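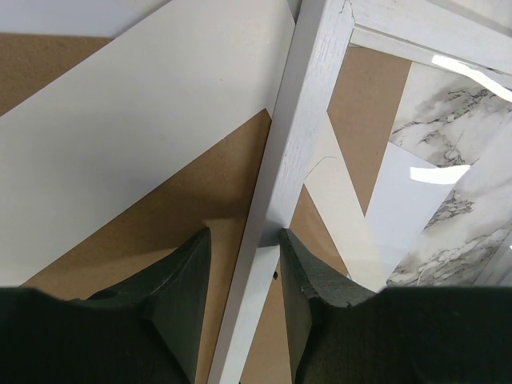
How do I get my old live videos off a streaming app before they vanish? I've been doing short live broadcasts on Vunetti for a couple of years, mostly me refinishing furniture and rambling, and I have 210 of them saved in there. I'd like them all on my own drive. The thumbnails are no help at all, so I need the titles and dates to come along too. Is there a bulk download, or am I doing this one at a time?

Posted by moltcombe_mends, 4 July 2019

sheehan44
Yes, there's a bulk option, but only on the website. Log in on a computer, go to Settings, then Your Data, then Request Archive. Mine was 2,261 files because it throws in every chat log as well. The titles and dates sit in a separate spreadsheet, so keep that in the same folder! The download link ran out on me before I got to it and I had to ask again, so watch your email.

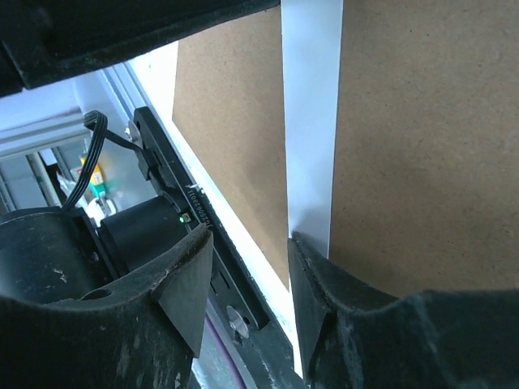 Reading time: 1 min

dudus_fan
Just screen record them lol

paintedporch
I wouldn't screen record 210 videos, you'd be there all summer and the sound comes out muddy. I did the archive thing too and it took up nearly 400 GB, so check your space first. If your drive is small, you can pick a date range on the request page and pull down one year, move it, then do the next. Also, my replays from before I switched on auto-save weren't in there at all. I wrote to support and they said those were gone.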